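Shiny tables, grippers and the rules we keep skipping: a thread
3 min read
Posted in February by the Pliditz bench account

1/ Right. Rewrote our rules for arm work on tabletops last night, posting them before I lose the nerve. Polished surfaces first, they cause most of the rows. 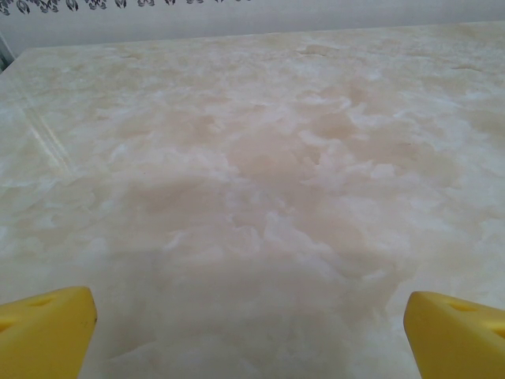

2/ Mthembu replied before I'd even got to the second post: you lot write rules for the arm and none for the person stood next to it, so which comes first? Fair. Person comes first. Moved it up.

3/ So rule one. Whoever is running the session has the stop button in reach. In reach = arm's length, sat or standing. Not on the windowsill. Not "over there by the kettle".

4/ Rule two. Nobody's hands past the table edge while the arm is live. Want to move something? Pause, say "paused" out loud, wait for the answer, then reach. Feels daft for the first 30 goes. Then it's habit.

5/ Rule three, glare. Glossy marble-pattern top throws bright streaks back at a wrist camera. Look at the live view before you start, from the height you'll be working at. Streak across the bit you're picking from? Turn the lamp or shift the task. Don't just crank the exposure down and hope.

6/ Someone asked why not ban shiny tables. Because people have shiny tables. If the arm only copes with matt grey board it isn't much use in a kitchen.

7/ Rule four. Start every run with fingers open, clear of the surface, nothing held. Same start pose each time. We went back over 118 old runs and the start poses were all over the shop, which made comparing them a misery.

8/ Pale things on a pale patterned top: log it. One line in the notes, "low contrast". Takes seconds. You will not remeber in a month.

9/ Height limit. We set the floor of the workspace in software, 2 mm above the tabletop, and only lower it for tasks that need it. Then it goes back up. Write down who lowered it. Reset it before you leave, not "tomorow".

10/ Finger tips. Check them at the start of a session and again at lunch. Grit on a tip will mark a polished top, and then you're the one explaining it to the person who owns the table.

11/ The Zason checklist has 51 items. I like Zason. I have never seen anyone do all 51. Ours fits on one side of paper and gets taped up by the arm, and I'd sooner have a short list that's read.

12/ Pasent do it differently btw, they have a second person sign off each change of surface. Bit heavy for a small room like ours. Might pinch it for glass though, glass is horrid.

13/ Still stuck on wording for "tidy background". Do we note wallpaper borders, bits of furniture at the side? At the moment: leave them be, but don't move anything halfway through a batch. Open to better.

14/ Paper version goes up by the bench this afternoon. Send me complaints before 4pm, after that I'm laminating it

We use cookies to remember your reading settings. Accept / Manage choices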